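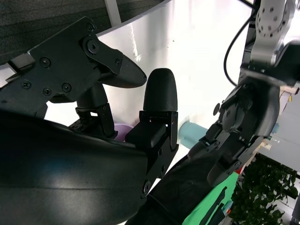
Laltach Depot Yard and Loading Dock Inspection
Completed checklist with comments
Date of inspection: 18 Apr 2025
Site: Clovlow cross-dock, all doors and outer yard
Previous inspection: passed with comments

Ratings used: OK, Attention (fix before next inspection), Stop (out of service until fixed), N/A.

1. Gatehouse and yard entry

1.1 Speed limit signs visible from both directions: OK
1.2 Boom gate lowers fully and reverses on contact: OK
1.3 Visitor driver induction cards in stock: Attention
Comment: Old version of the card still in the tray. It shows the pedestrian crossing where it was before the yard was re-marked. Bin the old ones.
1.4 Line marking legible: Attention
Comment: Worn through on the inside of the turn past the weighbridge. Trailers are tracking over the walkway line there. Repaint booked for June. Cones to stay out until then.
1.5 Yard lighting: OK
Comment: Checked before sunrise. The light over the tyre bay flickers on start-up and then settles. Noted for the electrician, no rating change.

2. Dock doors and levellers

2.1 Door tracks, springs and cables: OK
2.2 Leveller lips extend and retract without catching: Stop (Door 2 only)
Comment: Lip hangs up halfway and drops when a forklift crosses it. Door locked out and tagged. Parts ordered through Plusska. Dispatch has moved the regional linehaul to the next door along, and the board in the drivers' room has been changed to match.
2.3 Wheel chocks present at every door, chained: Attention
Comment: Chock missing at the end door. The chain was there. Replacement taken from stores during the inspection and fitted.
2.4 Dock locks and signal lights agree: OK
2.5 Bumpers secure: OK
Comment: Bolts retorqued after the last inspection and still tight.
2.6 Dock plates stamped with rated capacity: Attention
Comment: One portable plate has a stamp that can't be read. It came across from the old site with no paperwork. Treat it as unrated. It is not to be used for anything on a forklift until Testa has tested and restamped it.

3. Forklifts and pallet jacks

3.1 Pre-start books filled in for each shift: Attention
Comment: Afternoon shift good. Night shift has several pages with ticks straight down the column and no hour meter reading. An entry without a reading will be counted as a missed check from now on.
3.2 Tines within wear limit: OK
3.3 Seat belts and seat switches: OK
3.4 Horn, reversing beeper, flashing light: OK
3.5 Capacity plate matches attachments fitted: OK
3.6 Charging area clear, eyewash in date: Attention
Comment: Eyewash in date. Shrink wrap rolls stacked inside the yellow line again. Moved while we were there.

4. Racking and floor storage

4.1 Load signs on each bay: OK
Comment: Signs read 2,000 kg per level. No pallet seen above that weight on the location report.
4.2 Uprights free of damage: Attention
Comment: Fresh scrape on the aisle-end upright nearest the returns cage. Within tolerance with the gauge. Guard has shifted on its anchors and needs resetting.
4.3 Beam safety clips fitted: OK
4.4 Floor stacks straight and clear of sprinkler heads: OK

5. Load restraint gear

5.1 Straps and ratchets, sample check: Attention
Comment: Two straps pulled from the bin with cut edges. Cut up and disposed of so they can't go back in. Please don't knot a strap to shorten it, there was one of those as well.
5.2 Chains and tensioners tagged: OK
5.3 Edge protectors available at each door: OK
5.4 Headboard and gate condition on trailers in yard: OK

6. Vehicles on site at time of inspection

6.1 Tyres, lights and mudflaps, walk-round: OK
6.2 Odometer against service sticker: OK
Comment: One rigid showed 3,574 km since service against an interval of 4,000 km. It should be booked in now, as it won't make the end of the roster.
6.3 Fire extinguishers charged and mounted: OK
6.4 Driver work diaries carried: OK

7. People and traffic

7.1 Hi-vis and safety boots worn: OK
7.2 Drivers waiting in the marked area during loading: Attention
Comment: Subcontract drivers were standing beside the trailer while it was loaded from the side. Spoken to and they moved. The induction card covers this, see 1.3.
7.3 Exits and walkways clear: OK
7.4 First aid kit stocked: OK

Actions carried forward

Door 2 leveller: stays locked out until repaired and signed off by maintenance.
Unrated dock plate: off the floor, with Testa.
Line marking: June.
Upright guard: reset with new anchors.
Old induction cards: remove and replace.
Night shift pre-start books: supervisor to review weekly and initial.

Copies to the Clovlow depot office, maintenance and the health and safety noticeboard.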